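Muvcombe workshop visit: the blue arm, one evening in

Posted under: Visits

I had been meaning to get over to the shared workshop in Muvcombe since last July, when Vlastimil Vondráček gave a short talk at our club and mentioned that he was building an arm at home and finishing it there. The drive from Prullanwood is 60 miles each way, so it kept slipping. On Wed 12 March I finally had a free afternoon and went.

Getting there

The workshop is on the second floor above a bicycle shop. There is a freight elevator, but you need a member to run it, so visitors take the stairs. Parking on the street is free after five. I got there a little before that and had to feed the meter for one hour. Bring coins. The meter does not take cards.

You sign in on a clipboard by the door and pay a day fee if you plan to use any of the machines. I was only looking, so there was no charge. Members pay by the quarter and get a shelf and a key code.

The place

It is one long room with a smaller one off the end for the noisy tools. The smaller room has a band saw, a drill press and a bench grinder, and the door stays shut while any of them is running. Everything else happens in the long room. Most of the members that evening were there for the sewing machines. Two people were repairing a guitar amplifier and had the chassis open on a blanket.

The printers are lined up along the back. They run more or less all day, and there is a sign-up sheet for them that is full for the next week. Members bring their own filament. Vlastimil printed the larger parts of his arm at home, on a machine he keeps in the laundry room, and used the workshop printers for reprints when something came out bad.

The arm

He has been calling it Havlíček, after a neighbor from his old street who was always reaching over the fence. It is a tabletop arm with a two-finger gripper, and the structure is printed in blue. The joints are driven by hobby-type servos. He started from a set of open files he found online and changed the forearm and the base to suit himself. The original base was meant to be clamped to a desk. His is a flat square plate with a grid of holes, so he can fasten it to a board and move the whole thing around without taking it apart.

The servos came from Prolteck, a small mail-order outfit. His total for parts came to 535 dollars, not counting two servos he burned out in the first month by running them against a hard stop. He keeps a notebook with every purchase in it and let me copy the number down.

Wiring took him longer than printing did. The first time, he ran the servo leads loose from joint to joint and they caught in the elbow. Now they go along the upper arm and forearm in a bundle, held with clips on the printed parts. He left extra slack at the wrist. He would like to replace the whole run with something thinner, but says that is a job for the summer.

He controls it from a laptop with a short script of saved positions. You move each joint with the arrow keys, save the position, and play the list back. The list he ran for me had the arm reaching out over the table, closing the gripper, lifting, and going back. He ran it several times while I stood there. It missed one pickup out of those, and he adjusted a single value and went on. The gripper moves quicker than I expected. The base turns slowly by comparison, which he set on purpose after it knocked over a jar of screws.

We had the arm on a board on one of the wooden tables, with a mug and a zippered pouch next to it. He asked me to keep my hands back while the script was running, and I did.

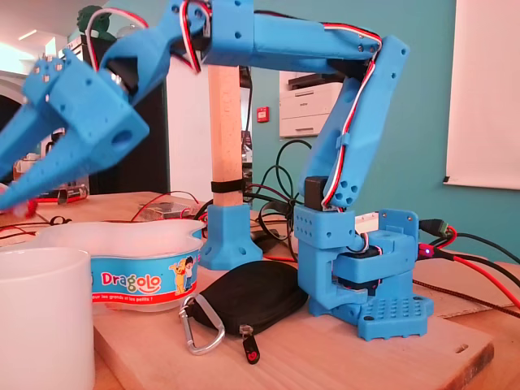

What I asked him

How much can it lift? Not much. He has a kitchen scale at home and has tested it with small bags of rice. With the arm stretched all the way out, it starts to sag well before it reaches the weight of a full soda can. Pulled in close, it does better.

How long did it take? He had 784 hours of printing logged on the home machine since he bought it, and he guesses that half of it went into this arm, counting the failed parts.

What would he change? The elbow. It has some play in it, and by the time you get to the fingers it adds up. He wants to put a bearing on each side – right now the servo horn takes all the load. He would also make the holes in the base plate a size larger so he could use the bolts he already has.

Would he sell one? No. He will share his changed files with anyone who asks him in person.

Practical notes

Visitors are welcome on weekday evenings if a member is expecting them, so write ahead. There is a kettle and a small fridge. The restroom is one floor down. The room gets warm with the printers going, so leave your coat in the car.

I plan to go back once the new elbow is on. Our club has a spare pair of servos that would fit it, and I told Vlastimil I would bring them along.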